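From: Aurora Mota
To: Hesgate hat and costume list
Subject: Re: Stiffening soft brims for the Crichton show

Normand Gosselin wrote:

> We need 15 hats for the chorus and they all have to survive nine performances
> plus the dress rehearsal. Last year I used gelatin size on the brims and they
> drooped by the second night. The stage at Crichton is damp in September and
> the lights don't help. Does anyone on the list have something better that
> doesn't need a spray booth? Also, what are people doing about sweatbands?

Normand,

I gave up on gelatin after a run at Doltthorpe where we had the same trouble. It takes up moisture from the air and from the actor's forehead, and once it softens it stays soft until you dry the whole hat out again. You can get away with it for one night.

For cotton hats I now put the stiffness inside the brim. Open the outer edge with a seam ripper, cut a ring of sew-in buckram a quarter inch smaller than the brim all the way around, slide it in and close the edge again. If the brim has rows of topstitching you'll have to take those out too, and then put them back through all the layers. It's slow. My first one took an entire evening and by the end of the batch I was down to 20 minutes a hat.

For felt hats, leave the brim alone and use a water-based felt stiffener on the underside only. Two thin coats, dried overnight between coats. One thick coat leaves a white bloom on dark felt and you won't get it off.

Whatever you use, the hat has to dry on something round that's the right size. Drying them flat on a shelf is how you end up with an oval crown and a brim that dips at the front. I press from the inside over a tailor's ham first and then leave the hat on a form with the brim clear of the table if I can manage it.
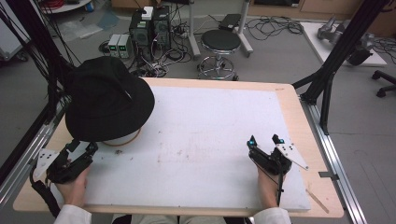
Normand Gosselin wrote back to me off list this morning and said I could pass it along: he has tried buckram before and found that it cracked wherever the chorus folded the hats to stuff them in a pocket between scenes. He wants to know if there's anything that folds and comes back.

Not really, in my experience. Buckram will crease and the crease stays. If the hats have to be folded, use two layers of sew-in canvas interfacing with the grain of one turned 45 degrees to the other. The brim will be softer than with buckram, but it recovers when you shake it out, and a quick steam before the half fixes most of the rest. I'd still put hooks in the wings and ask people to use them.

On sweatbands – grosgrain ribbon, one inch wide, sewn in by hand at the top edge only so it can be flipped out and wiped down. Pre-shrink the ribbon or it'll pull the crown in the first time somebody sweats through it. Foam tape is fine for taking up a size, but put it behind the ribbon and never against the skin.

I buy the canvas from Dromalum by the roll. The small cuts cost a lot more per yard, so if anyone else near Hesgate needs some before the fall shows, write to me and we can split one. I have the brim patterns in three head sizes as paper tracings and can mail copies.

Aurora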